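About Clungate Kitchens

Clungate Kitchens is a kitchen fitting company based in Tistside. We started in a rented unit behind the old rail yard with one van and one saw, and we now have 13 people on staff. We still work out of Tistside, in a larger shop two streets over.

We plan, build and install kitchens for houses and apartments. Most of our customers live within 32 miles of the shop. We take jobs farther out when the schedule allows, and we will tell you on the first call if it doesn't.

Every job starts with a home visit. We measure the room, check the plumbing and wiring, and ask how you cook and where you keep things now. You get a written price within a week. The price covers removal of the old kitchen, delivery and fitting. It does not cover flooring, which we pass to a separate contractor.

Cabinets are built in our own shop. Countertops are ordered in and cut to size. Our two standard cabinet lines are the Skadmont, with a flat door, and the Châu, with a framed door and a deeper drawer. Both come in more than 200 colors.

The showroom is at the front of the shop and is open from 9 a.m. to 4 p.m. We close for two weeks in August. Parking is on the left side of the building, and the ramp is by the side door. 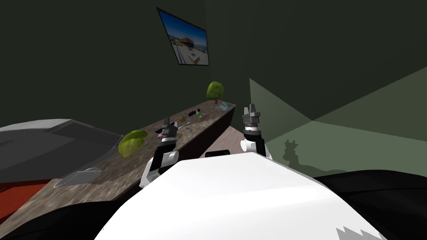

Speckled brown and gray countertop with dark green walls.

Samples of doors, handles and countertops can be borrowed for up to 13 days. Please bring them back to the front desk, where we also take payments and book home visits.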